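Two Arms or One: Budgeting a Flower-Handling Cell

The purchase order for a two-arm cell usually starts with the arms, and the trouble usually starts there too. In the capital plan Stostska drew up for its bouquet line, the arms were the only items priced before the work had been defined. Everything else sat under a single line called ancillaries.

Define the task first

Stems are a poor match for parts-handling assumptions. Length varies, heads are heavier than the stalk, and leaves foul the fingers. Stostska's trial brief for the Ondina cell specified artificial stems only, laid loose on the table in no set orientation, with a vase and a cup within reach. Artificial stock holds its shape over repeated cycles and keeps consumables out of the operating budget until the grip is settled.
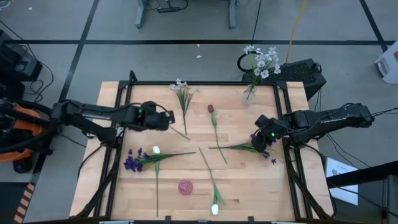

Fingers, cables and floor space

Grippers deserve their own line. Masanja quoted a spare set of fingers per arm and a lead time of three weeks, which the first draft had left out. Mounting a camera at each wrist adds cable runs, and cable is a wear item. Allow for replacement in year one.

Floor area is commonly underestimated. The footprint on the data sheet covers the frame. It does not cover reach, the taped boundary, the power boards or room for a technician to get behind the base. Stostska added 20 per cent to the drawn area and used all of it.

Gripping behind the bloom, on leaf or stem, also affects the specification. A narrow fingertip gets in among foliage but has less surface to hold with – test both profiles before committing to either. 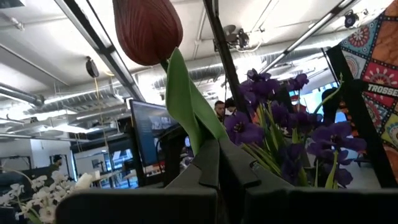
Grimevix disputes the order of spending. Its position is that integration labour should be fixed before any hardware is quoted, as two arms sharing one table need collision zones set up and checked again whenever the layout changes. On its figures, a second arm adds more in commissioning hours than in purchase price.

Stostska has kept the second arm and moved its commissioning to a separate line, with payment held until August.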